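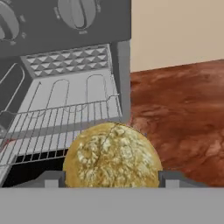

4.2 Comparing the two fingertips in simulation

Figure 3. Wrist view from the toaster task, with the bread held upright between the two fingers in front of the open oven.

I'll admit I expected this section to be dull. We had two fingertip shapes to compare, the plain flat one and the stepped one that Salma Badawi drew up in June, and I was fairly sure the shape would hardly matter for something as forgiving as bread. I was wrong, and Salma has been very nice about it!

We ran 500 trials per fingertip, with the same arm, the same controller and the same starting poses (the Lemitz set, described in Section 3). A trial counted as a success if the bread ended up lying on the rack and the gripper came out without dragging it along. Both shapes picked the bread up happily enough. The trouble came later, at the front of the oven, where the flat tips let the bread swing forward as the wrist turned – and once it swings, the far edge catches on the rods and the whole thing is lost. The stepped tips held the angle far better.

The wrist camera was a mixed blessing. As Figure 3 shows, the gripper body hides the lower part of the bread, so the controller has to guess where the bottom edge is. Wael El Fassi tried moving the camera up by 5 cm, which helped with the bread but gave us a worse view of the fingertips, so we put it back. All the results in Table 2 use the original position.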